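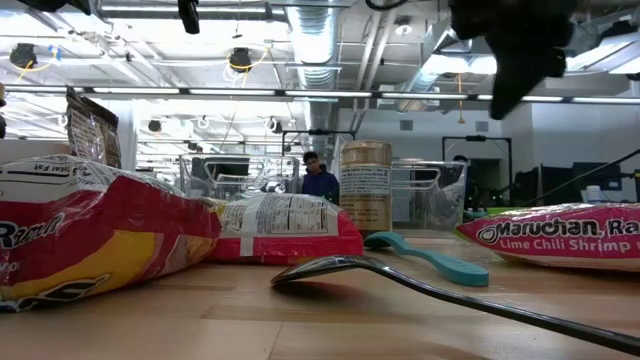

Ramen, a jar and a couple of spoons

How do I make instant ramen taste like a real dinner without a trip to a specialty store?

Posted by Iraís Bermúdez in Weeknight Cooking
Viewed 793 times

I have fallen completely in love with packaged ramen this spring! The corner store in Clivari had a bunch of flavors marked down to 89 cents back in April and I came home with way too many. I eat it straight out of the packet directions most nights and I still like it, but the broth is all salt and not much else, and I'm hungry again by nine.

What I have: eggs, frozen peas and corn, peanut butter, soy sauce, rice vinegar, garlic, some wilting scallions, and a little Reretti saucepan that holds enough for two bowls if I'm careful. One burner works well and the other one sulks. I don't want to make stock from bones on a Friday night. I would love to know what goes in when, because the time I dumped everything in together the noodles turned to paste and the egg was scrambled into gray bits (still ate it).

Also, is there a way to cut the salt and keep the flavor? My dad is coming to stay and he has to watch it.

clivari_cook

Oh, you are in for a good time. Start with the pan dry, before any water goes near it. A teaspoon of oil, a clove of chopped garlic and the white parts of the scallions, medium heat, one minute or so until it smells great. Then pour in 400 ml of water per packet and bring it up to a boil.

Use half the seasoning to begin with and taste. I'm serious about tasting, the packets vary a lot between flavors and the spicy ones sneak up on you. For your dad I'd stay at half or go under, and put the flavor back with a spoonful of rice vinegar at the very end. Acid does so much here! A squeeze of lime is even better if you have one. Go easy on the soy sauce in his bowl, it will undo all your good work.

Peanut butter: one heaped spoon per bowl, loosened in a cup with a bit of hot broth first, then stirred back in. If you drop it in straight it sits there in a lump. This makes the soup creamy and it keeps you full far longer than the plain version. Check that your dad is okay with peanuts, obviously.

Order for one bowl:
garlic and scallion whites in oil
water, half the seasoning
frozen corn and peas once it boils, give it a minute to come back up
noodles, one minute less than the packet says
peanut butter, vinegar, scallion greens, off the heat

The noodles keep cooking in the bowl, so pull them while they still have some chew — more chew than feels right the first time.

flomeo

add cheese. one slice on top, lid on, wait. you're welcome

also kimchi if you can get it

Rizvi

Agree with most of what clivari_cook wrote, and I want to talk about the egg, since it got skipped and it's my favorite part.

Boil the eggs separately and ahead of time. Lower them into boiling water straight from the fridge, six and a half minutes, then into cold water until you can hold them. Peel and leave them in the fridge. You can do four at once and have eggs for a couple of days, and it's no extra work on ramen night, which helps when one of your burners sulks. The yolk should be jammy in the middle. If you're cooking for somebody who needs their eggs fully set, go to ten or eleven minutes.

If you like egg ribbons, beat one egg in a cup, turn the heat down so the broth barely moves, stir in a slow circle and pour the egg in a thin stream. Count to ten before you stir again. Your gray bits came from a hard boil and too much stirring. I did the same thing for years!

One small disagreement: I cook the noodles in plain water, drain them, and add them to the broth I've made in a second pan. The soup comes out clearer. With a single good burner I wouldn't bother, though. 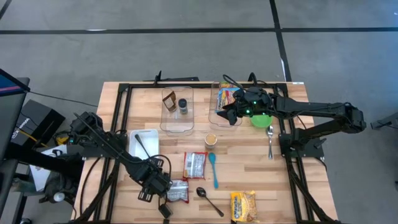 Can I make the broth in the morning and just add noodles at dinner?

The broth keeps fine in the fridge all day in a covered container, as long as you leave the noodles, vinegar and scallion greens out until you reheat it. — Rizvi

Iraís Bermúdez

Tried the peanut butter one tonight with half the packet and I am so happy. Doing the eggs tomorrow. Flomeo, I will get to the cheese, I promise.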